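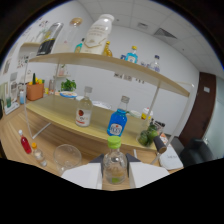
1/ We've been testing a small change to how we record demonstrations for shelf restocking, and the result is good enough to write up here. The change is to cut each recording by what the fingers are doing: approach, close, carry, release. Before this we fed whole episodes in and let the model sort it out. It did fine on solid-coloured things and badly on clear ones. A clear glass bottle with a lime-green screw cap, upright between the two fingers, is the sort of object I mean. The cap is easy to find and the glass below it isn't, so the old model tended to go for the cap and close too high.

Home Posts Replies Media Likes

2/ Background for anyone new. The project is called Undeck. We record with a hand-held gripper that has a wide-angle camera on it, and a person does the task with their own arm. The same fingers then go on the robot, so what the model saw in training is close to what it sees at run time.

3/ The old training set was 900 episodes, recorded in November. For the new one we recorded 600 and threw out the ones where a boundary couldn't be placed with any confidence, mostly long hesitations before the close. That left 567.

4/ Placing the boundaries is simple. Finger width gives you close and release directly. The start of approach is harder, and we take it as the last moment the camera was more or less still. Kamlesh Bhardwaj wrote the script, and Alina Dinu checked a sample by hand and moved very few of them.
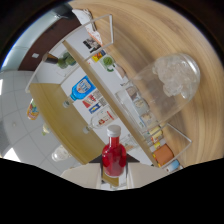 5/ The part I didn't expect to matter was wrist angle. People turn the gripper a long way over during a carry, especially when they're reaching round something, and in whole episodes those tilted views get mixed in with the approach views. The old model would sometimes tilt before it had hold of anything. With the phases separated it almost stopped doing that.

6/ We did try the obvious cheap fix first, which was to rotate every image back to level using the motion sensor. It helped the tilt problem a little and made release worse. My guess is the model was using the tilt to judge where the bottom of the bottle was. We haven't tested that properly.

7/ Testing: 108 trials per model on the robot, same objects, same starting layouts, order shuffled. Ritu Tyagi ran them and didn't know which model was loaded. A trial counted only if the object ended upright on the correct shelf with nothing else knocked over.

8/ The phase-cut model beat the old one on clear bottles by a wide margin, on less data. On opaque bottles the two were level. On cans lying on their side the new one was slightly worse, and we're reporting that too.

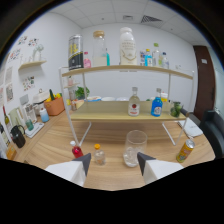 9/ Cost. Cutting adds a step, but it runs overnight and a full pass takes over 900 minutes on one old machine — slow, though no one has to sit with it. Checking by hand is the expensive bit. Pushpa Kaushik thinks we can check far fewer and lose nothing. She may be right.

10/ Things I'd be careful about. It's one room and one shelf unit. The people recording all knew what the project was for, and they may have become tidier between the old set and the new. Shayne Bright is re-recording part of the old set now so we can separate the two effects.

11/ A few people asked if this needs a finger width sensor. We read width from the camera image, so no. If your fingers go out of view at full open you'd need something else.

12/ The draft went to Katiyar for comments on 8th July. Code and the boundary files will go up once the licence wording is agreed. If you've seen the same trouble with sideways cans, please reply, I'd like to compare notes.

This site uses cookies to remember your settings. Accept Manage

Contact Privacy © Drismont Back to top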